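Shop notebook, September
Subject: white topcoat on the two table tops, and the tack problem

Continued from the last entry. The second coat on top A is still grabbing at a fingernail along one long side. Top B, sprayed from the same can with the same gun, is fine. I had put it down to thinner, but B got the same mix, so that can't be all of it.

What I did this morning:

Pulled both tops off the rack and laid them flat under the window light. Pressed a clean cotton rag on each with a two-pound weight and left it while I had coffee. Top B, no mark. Top A, weave of the rag printed in the film along the tacky side, nothing on the other half. So the soft area has an edge to it. It follows the side that was facing the wall in the rack.

Checked the rack. The slots on the wall side get almost no air. The fan is aimed at the door end and the drop cloth we hung for the Stodesow job is still up, which blocks what little there was. Took the drop cloth down. Moved the fan.

Humidity on the dial by the sink read 78 percent at 7 a.m. It was lower by lunch but I forgot to write down the figure. Please, whoever is in first, write it on the sheet. The Flodon can says nothing useful about humidity beyond "dry conditions," so we need our own record.

Film build. Cut a small notch on the underside of A, where we had oversprayed, and looked at it with the loupe. The first coat looks thick there. I think I went slow on that pass. Heavy first coat, recoated too soon, no air on it. Any one of those would probably have been all right.

Things tried on A:
- Warm air from the heat gun on low, held well back, one foot of the edge. Firmer after ten minutes, soft again once it cooled. Not worth repeating.
- Wiped a patch with mineral spirits. No change.
- Scuffed a patch with gray pad. It clogged at once. Leave alone until hard.

Plan for A: stand it on edge in the middle of the room, both faces open, fan across it, for 3 days. Then the rag test again. If it still prints, scrape back to the first coat and start over. I would rather lose the time than send it to Carretero and have a plate stick to it.

Sheen. Both tops are coming up flatter than the sample board. The board was done with the old can, and the old can had been stirred for a long time. The new one had a layer of flatting paste at the bottom when I opened it and I broke that up with a stick. Next time put it on the shaker. Carretero signed off on the sample board, so they should see a new board before we do the remaining tops. Make it on the same stock, two coats, and label the back with can and date.

Radius on the corners is good. The template holds up. One of the router bits is getting dull and left a slight burn on the second corner of B, sanded out before primer. Order a new one with the Skavier hardware so we only pay freight once.

For comparison, the look we are after is the table we already have set up. Dead flat, and the rounded corners read clean against the wall. 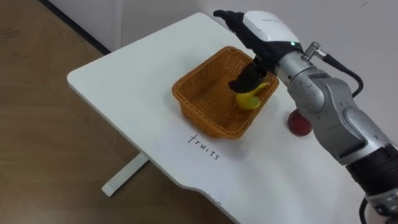
Reference table, matte white top. Basket and banana on it.

Abrasion, while I was at it. Ran the rub block on an offcut with the new finish, 2,000 strokes under the brick with a dry cloth. It polished up to a visible shiny track but did not go through. With a flat white there is always going to be some of that. Carretero should be told in writing so it does not come back as a complaint. Will draft something.

Also:
- Gun needs a new needle packing, weeping at the trigger.
- Low on 320 discs.
- The cut list for the Stodesow shelves is pinned over the bench saw. Ends are to be primed before assembly this time.
- Rag bin emptied, lid back on.

Next rag test on A goes on a new page.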